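Mi visita a los robots de Odis

¡Hola otra vez! El 18 de noviembre de 2023 fui a la jornada de puertas abiertas de Odis, en Dustovstead, y vengo con mil cosas que contaros. La primera: antes de mover nada en una habitación de verdad, sus robots practican en una de mentira, hecha con ordenador – como un videojuego, pero muy serio.

El robot que más me gustó se llama Prunus. Tiene dos brazos, y cada uno acaba en una pinza. Su cuarto de prácticas tiene el suelo amarillo, ¡y hasta un cuadro de La noche estrellada en la pared!
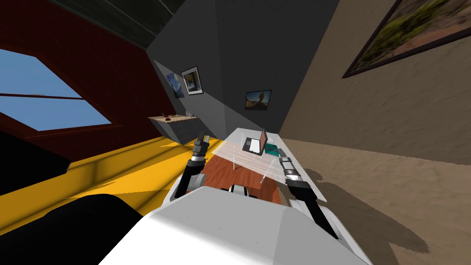

Pues yo pregunté si se rompe algo cuando se le cae, y me dijeron que en el ordenador se vuelve a empezar y ya está, comentó Odera.

¡Eso mismo! Se llama simulación. Un programa calcula cuánto pesa cada cosa, si resbala y qué pasa si chocas con ella. Prunus llevaba 2.853 intentos desde junio, y solo esa mañana hizo 135 (yo me habría aburrido muchísimo antes).

Lo difícil es calcular bien las distancias. Tú alargas la mano hacia una caja sin pensarlo, pero un robot tiene que saber dónde está la caja y dónde están sus propios dedos.

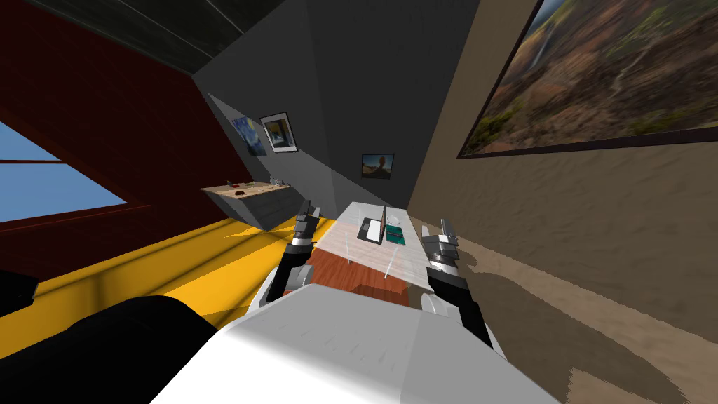
Y además tiene que decidir qué brazo le conviene usar, que no es tan fácil cuando los dos llegan. Probadlo en casa: poned una caja en la mesa y cogedla con dos dedos, muy despacio. ¿Cuál de las dos manos ha salido primero?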